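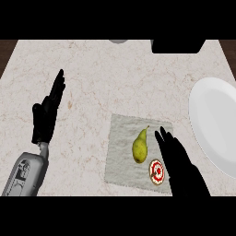

Marble counter in sim, both hands in view, pear on the napkin. Left hand closed flat, right hand open.

Home Notebook Cells Parts Log in
Search this notebook Go
Filed under: Padgate cell / sim twin / hands and calibration

3rd September

Went back over the Padgate twin today before anybody spends more time on the real arms. The claim in the handover sheet is that the simulated cell "matches the physical cell within tolerance." It doesn't say which tolerance, or who measured, or on which counter. I am treating the claim as unproven until I have gone through it joint by joint.

Setup as found. Grirnov (the simulator build) opens the marble counter by default. Two arms, black hands, white casing on the left forearm where it shows. The hand models are the Brirer ones, and the joint limits are in a separate file that gets loaded after the geometry. That load order matters, see below.

1. Left wrist

The render above is what made me stop. Left hand has its fingers straight and pressed together, which is what I commanded. What I did not command is the tilt. I asked for the same wrist roll on both sides and we see the left palm nearly edge-on. Possible causes, in the order I'd bet on them:

- mirrored sign on the left wrist roll
- an offset left over from the old tool flange
- the hand mounted on the link at the wrong angle in the model file

The first one was the obvious guess and I didn't trust it for that reason. Drove left wrist roll alone in steps and read back the angle. Sign is fine. Positive command gives positive readback and the hand turns the way the drawing says it should. So the sheet was right about that much.

The offset was the real thing, or most of it. The left arm file carries a fixed 27 degrees on the wrist roll with no comment next to it. The right arm file has zero. On the physical machine that offset belonged to the angled flange, and the flange came off last November. Somebody took it out of the hardware settings and left it in the twin. Set it to zero, saved as a new file, kept the old one with a suffix so it can be put back if I'm wrong.

After the change the left hand still isn't a clean mirror of the right. Closer. I can't say whether what is left over is the mounting angle or just the way perspective treats a hand off to one side, and I'm not going to sign it off by eye. Needs a fixture check in the model, with the palm plane printed as numbers.

2. Finger limits, right hand

Commanded all right fingers to full extension. They come out splayed slightly, and in this view only two fingertips show clearly, up beside the pear. I wanted to know if the others were where they should be, so I swung the view around to the side and read the joint values as well. All extended. It was only the viewing angle hiding them.

Then the load order. If the Brirer limits file loads before the geometry, the geometry overwrites it with its own defaults and there is no warning of any kind. The hand still moves and still looks reasonable. You only notice when a finger goes past the stop that the real one has. I reproduced this on purpose by swapping two lines in the launch script, and the index finger bent happily to 90 degrees at a joint that is supposed to stop well short of that. So every grasp tested before the script was fixed is suspect, and I don't know which date that was. The script has no history before it was moved to the shared folder.

Put in a check that reads the limits back after loading and refuses to start if they don't agree with the file. Crude, but it fails loudly, and I prefer that to a nice message in a log we don't read.

3. Contact or just overlap

Item I expected to be boring. In the view, the little disc with the red rings meets the left edge of the right hand, and the hand covers the lower-right corner of the napkin. The handover sheet describes this start position as "hands clear of all objects." From this angle I could not tell either way. A hand in mid-air in front of the disc and a hand resting against it would look much the same from up here.

Asked Grirnov for the contact list. Empty. Was pleased for a minute, then lowered the right hand by command until it had to be touching the counter, and the contact list was still empty. So the list was telling me nothing. Contact reporting was switched off for the hand meshes, on for the forearms. Switched it on for both hands, reset, asked again.

With reporting on: no contact at the start position. The sheet is correct there, though I doubt it was correct on purpose. Clearance between the right hand and the disc is small enough that I'd want it bigger before any motion that begins with a sideways sweep. I have backed the right hand off toward the robot by 50 mm in the start file. It is easy to undo.

4. Napkin and pear

The cloth has its own friction setting and so does the counter. I don't believe the cloth value. It is a round number, the same as the one in the Grirnov sample project, and I can't find a measurement behind it anywhere in our folder. Pushed the pear slowly with the fingertips in sim, three times. Twice it rolled on the cloth, once the cloth slid along with it. Same command each time, same start file. I'd accept variation from the real thing. From a simulator with the seed fixed I want an explanation.

Partial explanation: the seed was fixed for the object placement and not for the cloth solver. Fixed both, ran the same push again, got the same result each time. That makes it repeatable. It does not make it right, and the two get mixed up in our weekly notes more than I'd like.

For the real counter at Padgate we should do the dull test. Tilt board, cloth sample, a pear, an angle gauge. The Nedeljković bench has a tilt board that reads in half degrees and it's free most mornings.

One thing on the pear itself. It lies on its side with the stem up and to the right, and the collision shape has to deal with that. The shape supplied is a single convex hull and the short stem gets swallowed in it, so the top end of the pear is fatter for the fingers than it looks. A grasp near the stem will close on air. Either split the hull or keep grasps down at the wide end. I have written "wide end only" at the top of the task file for now.

5. Timing

Sheet says the control loop runs steady. Logged one session with both hands moving and nothing else on the machine. 154 late cycles. I can't judge if that is bad without knowing how late, and the logger only writes a flag. Changed it to write the delay as well. Almost all of the flags came in the first stretch after launch, so it may be nothing worse than textures loading. May be. Rerun with the new logger before anyone quotes the number.

6. View

The render has a black band along the top and another along the bottom. They don't matter for the joints but they do matter if someone feeds this image size into a tool that assumes the picture fills the whole height. The camera calibration page gives a height and does not say if the bands are included. I measured from a saved frame and will put both figures on the page, labeled. The plate at the far right is only partly in view in this pose, so any check that needs the whole plate wants the camera turned or the plate moved in. Same for the black rectangular thing and the bit of light gray at the far end of the counter – I can't tell what either one is from here and the object list uses index numbers where names ought to be. Asked for names to be filled in.

What I changed today

Left wrist roll offset to zero (old file kept).
Limits readback check added to the launch script.
Contact reporting on for both hand meshes.
Right hand start position pulled back.
Cloth solver seed fixed.
Logger writes delay in place of the flag.

What I did not change, and would ask others to leave alone until the tilt test is done: cloth friction, pear hull, camera height.

Open

Palm plane numbers for the left hand. If the leftover angle is in the mounting, the real left hand should be checked against a square as well, since the model was drawn from it and the error could have gone either direction.

Date of the limits fix. Without it I'd rather rerun the old grasps than argue over which ones count.

Whether the physical arms still hold the flange offset somewhere in the controller. I was told it is gone. I was told the same about the twin. Will read it off the left arm directly with the drives disabled, and write the value here under this entry.

Start file is in the shared folder under the Padgate name, the one with the newer suffix. Don't use the one on the desktop of the cell machine.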